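Notes for the Granlow talk, Feb 19, 2022
Marjan Naseri
Can a machine load the dishwasher yet? Household and shop-floor chores, where things stand

Slot is 29 minutes including questions. If running late, drop the section on towels.

Opening

Start with the short answer: some chores, in some rooms, with someone nearby. Then spend the rest of the talk on what "some" means.

Ask for a show of hands. Who has a robot vacuum? Who still owns a broom? Leave the second question hanging and move on.

Define the scope early. I am talking about arms and grippers that pick things up and put them somewhere. Floor machines are excluded. Dishwashers and washing machines are excluded too, although both are automation and both did more for housework than anything I will mention today. Both also solved the problem by making the person bring the work to the machine. The loading and unloading was left over, and the leftover part is our subject.

Shop floor first

The shop floor is the easier case. Parts arrive in known positions, fixtures hold them, and the lighting does not change at four in the afternoon.

Use the Tehrani line as the example. One arm, one part family, a tray that indexes. It ran 2,000 cycles in January between stoppages that needed a technician. Say clearly that this is a good number for that cell and says very little about anything outside it.

Then the counterexample from the same building. The rework bench, where a person opens a carton, finds the fault, clears the packing and puts the part on the right shelf. We looked at automating it twice. Both times the quote for fixtures was higher than the quote for the arm. The person at the bench needs no fixtures.

Point to make here: factories get reliability by removing variation before the robot sees it. A kitchen can't be fixtured. Or it can, but then it belongs to the robot and the family eats elsewhere. (Pause. May or may not get a laugh. Continue either way.)

What makes a chore hard

Go through these without slides, slowly.

Contact. Picking up an object is mostly a position problem. Putting it into a slot, onto a rack or through an opening is a force problem. A person feels the edge touch and corrects without thinking. An arm running on position alone pushes until something gives.

Thin and flat objects. Plates, trays, lids, sheets of paper, baking sheets. There is little to hold, and the grip is usually at one edge, so the weight sits out in front of the fingers. Small rotations in the grip become large errors at the far end. If the object is seen edge-on, the camera has very little to work with either.

Glass and shiny metal. Depth sensors read through one and bounce off the other. An oven door is both at once, with reflections of the room on top.

Soft goods. Towels, shirts, bags. A towel has no fixed shape, so there is no single place to grasp it. Folding from a flat start is fair to good. Folding from a heap is slow. (Skip from here to Granlow trials if past the halfway point.) The usual demonstration begins after a person has already spread the towel out. Ask about that step whenever you see one of these videos. Ask also about the playback speed.

Granlow trials

Background for those who were not here last year. The test kitchen on the second floor was set up with two arms: the Flirlow unit, with a two-finger gripper, and the Zendano unit, with suction and a soft pad. Same tasks, same kitchen items, no changes to cabinets or handles.

Tasks were clearing a table, loading a rack, putting a flat item into an open cabinet or appliance, and wiping a counter. Each was attempted 20 times per arm. A run counted as a success only if no person touched anything between start and finish.

Clearing: both arms acceptable on cups and bowls. Cutlery was poor with suction, as expected.

Loading a rack: the Flirlow arm managed the first few places and then got worse as the rack filled. Free space shrinks and every plate already in place becomes an obstacle. Emphasize this. A demonstration with an empty rack shows the easy half.

Flat item into an opening: the most interesting failures. Approach was fine. The last hand's width was not. The item would catch on the rim, tilt in the grip, and the arm would go on as if nothing had happened. Suction held the tilt better but could not let go cleanly at the back.

Wiping: fine on an empty counter. Neither arm decided by itself to move the salt first.

Learning from people

Transition: if writing down the rules for that last hand's width is so hard, record people doing it and train on the recordings. This is where most of the current effort goes.

The argument for a hand-held gripper is simple. The person's own fingers are taken out of it. Whatever they do, they do with two jaws, so the recording holds only motions that jaws can make.
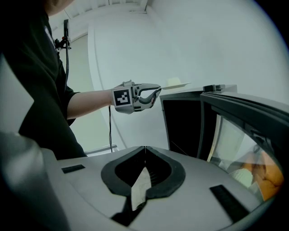 The argument against is coverage. People choose comfortable approaches. They stand where they like, lean in, and rarely make the mistakes an arm makes, so the recordings contain few recoveries. A policy trained on clean runs has no idea what to do with a plate that has slipped. We now ask people to start some runs from a bad grip on purpose. It is dull work and they are not fond of it.

Second point, reach. A shoulder moves through space that a bolted-down arm can't. Some of what we record has to be thrown away when it is replayed against the joint limits. Check this before collecting, and save yourself the argument afterward.

Third point, force. Camera and pose are recorded. What the wrist felt is mostly missing. For clearing a table it hardly matters. For anything that touches a rim or a rack, I expect it to matter a great deal, and I would put money there first.

So, yet?

Go back to the opening question.

Shop floor, fixed task, known part: yes, and for a long time now.
Shop floor, mixed bench work: in narrow cells, with a person to clear faults.
Kitchen, single item, open space: often.
Kitchen, full load, start to finish: no. I would not leave either arm alone with the good plates.

If asked for a date, decline. If pressed, say that I want to see a full rack loaded in a kitchen the arm has not been in before, and that I will talk about dates after that.

Questions

Likely: cost, safety around children, why not redesign the dishwasher. The last one is the best of the three. Leave time for it.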